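Search the boards... Advanced Go

We use cookies to keep you logged in and to remember which threads you've read. Accept / Manage settings

Plastic bag bans and what you line your small trash cans with

mudroom_mel
Our county finally did it. No more thin plastic bags at the checkout starting in May, and I'm standing in my pantry looking at the last of my stash thinking, okay, now what? I've used grocery bags in the bathroom and bedroom cans for my whole adult life. They fit, they were free, they tied shut. I went and looked at the small liners at the store and I just can't get excited about paying money for something I throw away on purpose. What is everybody else doing?

tworiverstom
We've had the ban for 7 years over here and you get used to it. I don't line the small cans at all anymore. Everything goes in bare, I dump it in the kitchen can on trash night, and I rinse the little ones out with the hose when they get gross. Coffee grounds and anything wet never go in there to begin with.

pickle_barrel
Tom, that works until somebody in your house has a cold. I'm not hosing out a can full of tissues in the winter, sorry! I buy the Setico small ones, 300 to a box, and a box lasts us forever. They're thin, but it's a bathroom can, what are you putting in there, bricks?

mudroom_mel
Ha, no bricks. Thin is fine by me as long as the bottom doesn't go. My stash is mostly the kind the produce and the odd loose can come home in, so I'm used to flimsy.
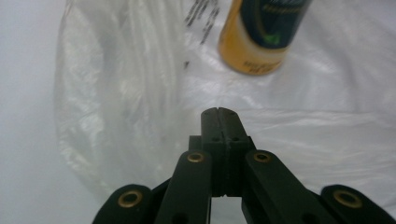 SKARUTHOLM, May

Posting from the road (we're at my sister's place for the month, and yes, she has the ban too, so I can't even sneak a pile home in the suitcase). I read through all your replies over breakfast and I've been going around her house peeking in her trash cans like a weirdo. She uses paper lunch sacks in the bathroom and newspaper folded into a kind of box in the bedrooms. It looks cute. I don't know that I'd keep up with the folding, and she's the only person I know who still gets a paper delivered. Does anybody do the paper thing long term?

ovenmitt26
I did the newspaper fold for one whole winter. It's fine for dry stuff. It is NOT fine for dental floss, which somehow gets wrapped around everything, or for the end of a shampoo bottle that wasn't as empty as you thought. I went back to bags. Bread bags, tortilla bags, the big one the toilet paper comes in. You already own them, and they aren't going away with the ban.

tworiverstom
Seconding the toilet paper wrapper. Cut it open along one end only, don't rip it down the side, and it'll do a tall kitchen can in a pinch.

lakeside_dot
I'm going to be the grump here. The whole idea was to use less plastic, and now everyone's buying boxes of new bags to replace the free ones. My neighbor buys two boxes at a time! The old ones at least got used for something first. I'd have been happier if they had left the grocery ones alone and gone after all the packaging.

pickle_barrel
Dot, I hear you, but did you ever walk the creek path behind the Kokkonen lot before the ban? There were bags in every tree. I've been down there plenty since and it looks a whole lot better. I'll pay for a box of liners if that's the trade.

lakeside_dot
The creek does look better, I'll give you that one. I still think they could have done both.

mudroom_mel
Okay okay, I didn't mean to start a fight, I just want to throw away cotton balls. Ovenmitt, do the bread bags stay up on the rim for you? Mine slide right down inside. The can is one of those Stalier ones with the swing lid and the opening is wider than you'd think.

ovenmitt26
A fat rubber band around the outside, under the lip. The ones that come on broccoli are perfect. If it's the bigger Stalier, a bread bag won't go around no matter what you do, you'll need the toilet paper one.

mudroom_mel
It's the bigger one, of course it is. Saving the wrapper from the next pack then. And I'm still going to ration my stash, I counted 26 bags before we left and they're staying in the pantry for when somebody has a stomach bug.

pickle_barrel
Check those for holes before you trust them with a stomach bug. Ask me how I know.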